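Nindwood 세이브 파일이 느려지는 이유

2023년 5월

지난번 글에 이어 Nindwood의 저장 구조를 정리한다. Haddad에서 만든 이 던전 탐색 게임은 자동 저장 시점마다 짧은 멈춤이 생긴다. 초반에는 체감하기 어렵지만 중반을 넘기면 방문을 열 때마다 화면이 걸린다. 게시판에서는 그래픽 드라이버를 의심하는 글이 많은데, 내 환경에서는 드라이버 버전을 바꿔도 차이가 없었다.

측정은 단순하게 했다. 새 게임으로 시작해서 같은 방을 반복해 드나들고, 저장 직전과 직후의 프레임 시간을 기록했다. 그다음 6층까지 진행한 세이브로 같은 작업을 했다. 새 게임의 저장 구간은 16밀리초 안에 끝났다. 6층 세이브에서는 765밀리초가 걸렸다. 해상도, 그림자 품질, 수직동기 설정은 양쪽 모두 동일하다.

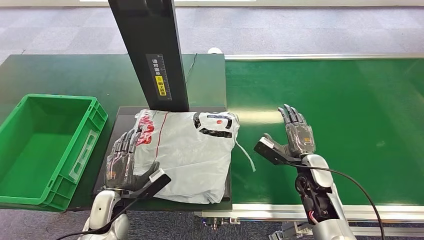 파일 내용을 보면 원인이 어느 정도 드러난다. Nindwood는 플레이어가 건드린 물체를 전부 기록한다. 부서진 항아리, 열린 상자, 벽에 박힌 화살까지 층별로 목록에 남고, 이미 지나온 층의 목록도 저장할 때마다 처음부터 다시 쓴다. 변경분만 쓰는 처리는 없다. 게다가 쓰기 작업이 렌더링과 같은 스레드에서 돌아간다. 저장이 끝날 때까지 다음 프레임이 나오지 않는다는 뜻이다.

화살 항목이 특히 크다. 위치와 회전값 외에 발사 당시의 속도 벡터까지 들어 있는데, 불러온 뒤에 이 값을 참조하는 부분은 찾지 못했다. 활을 주무기로 쓰는 사람일수록 파일이 빨리 커진다. 나도 그쪽이다.

비교 대상으로 같은 장르의 Zolov를 확인했다. Zolov는 층을 떠나는 순간 해당 층을 별도 파일로 분리하고 이후에는 건드리지 않는다. 되돌아가면 그때 읽어 온다. 계단에서 로딩이 조금 길어지는 대신 전투 중에는 멈추지 않는다. 오래된 게임이지만 이 부분의 설계는 더 낫다고 본다.
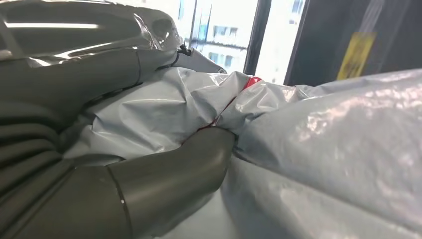 설정에서 손댈 수 있는 항목은 2개다. 첫째는 자동 저장 주기. 기본값이 '방 이동 시'로 되어 있는데 '층 이동 시'로 바꾸면 멈춤 횟수가 크게 줄어든다. 죽었을 때 잃는 진행도가 늘어나므로 보스 층에서는 수동 저장을 병행해야 한다. 둘째는 '잔해 유지' 옵션이다. 끄면 부서진 물체가 층을 나갈 때 목록에서 빠진다. 단, 박힌 화살은 이 옵션의 영향을 받지 않는다. 직접 회수하는 수밖에 없다.

세이브 파일을 편집해서 화살 목록을 비우는 방법도 시도했다. 불러오기는 되지만 4층의 사격 퍼즐이 초기화되고 문이 다시 잠겼다. 퍼즐 판정이 화살 목록을 그대로 읽는 것 같다. 원본을 백업하지 않고 따라 하는 것은 권하지 않는다.

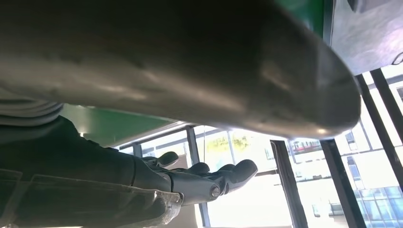
회색 원통형 부분과 그 아래 천으로 덮인 로봇 팔뚝

저장 장치에 따른 차이도 쟀다. 하드디스크에서 SSD로 옮기면 시간이 줄기는 하지만 멈춤 자체는 남는다. 목록을 직렬화하는 데 드는 시간이 쓰기 시간보다 길기 때문에 장치만 바꿔서는 한계가 있다. 램디스크도 결과가 비슷했다.

배급사 Zondberg의 공지에는 7월 패치에서 저장 처리를 별도 스레드로 옮긴다고 되어 있다. 목록 구조를 바꾼다는 언급은 없다. 파일 크기는 그대로 늘어날 가능성이 높다. 패치가 나오면 같은 6층 세이브로 다시 측정해서 수치를 이 글 아래에 추가하겠다.

댓글로 세이브 파일을 보내려면 층수와 주무기를 같이 적어 주기 바란다. 모드를 설치한 파일은 받지 않는다.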